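Baran at the Furkar Room — who's going?

lorraine_d
Tickets went up this morning and I already grabbed 2! Baran is finally playing the Furkar Room in September, and they're doing the whole first record plus a set of newer stuff. I saw them when they were still a duo with a borrowed drum machine and I have been waiting for a proper band show ever since. Anybody else in?

kelmendi_k
In! Got mine at lunch. The room holds 316 standing, so I wouldn't sit on this one. Best sound in town if you stay near the mixing desk — the back bar gets boomy.

honeylyn_s
Have to disagree about the desk. I've stood there for 4 shows and the vocals got buried every time. Front left, a few steps off the speaker, is where it opens up. When Prosta played there I could hear every word, and she practically whispers.

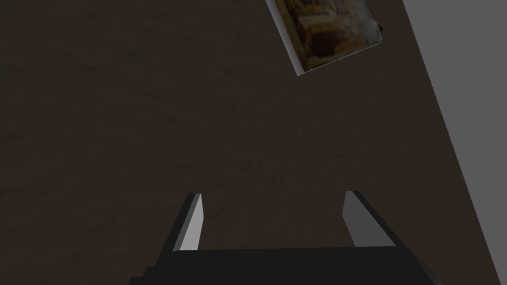
Also, get there for the opener. Wallex put out a tape last year that I've played to death, all twangy guitar and handclaps, and they're even better loud.

danish.arain
Wallex are fine but the tape drags for me after side one. I'd take a longer Baran set over any opener, sorry. Doors are at 7 and I'm aiming for around 8.

honeylyn_s
Side two is the good side!! The slow one with the organ, come on.

rajeshwari_v
First time at this venue for me. Is there anywhere to sit? My knee won't do three hours standing.

kelmendi_k
There's a bench along the right wall, first come first served. Email the box office ahead and they'll put a chair out for you, they did it for my dad. And ok Honeylyn, I'll try front left for the opener and report back.

lorraine_d
Rajeshwari, come find me by the merch table, I'll be the one buying the blue shirt again. So excited for this!

Recent threads
Prosta live recording, anyone got the full set?
Parking near the Furkar Room after 6
Earplugs that don't kill the high end
Open mic sign-up sheet
Wallex tape trade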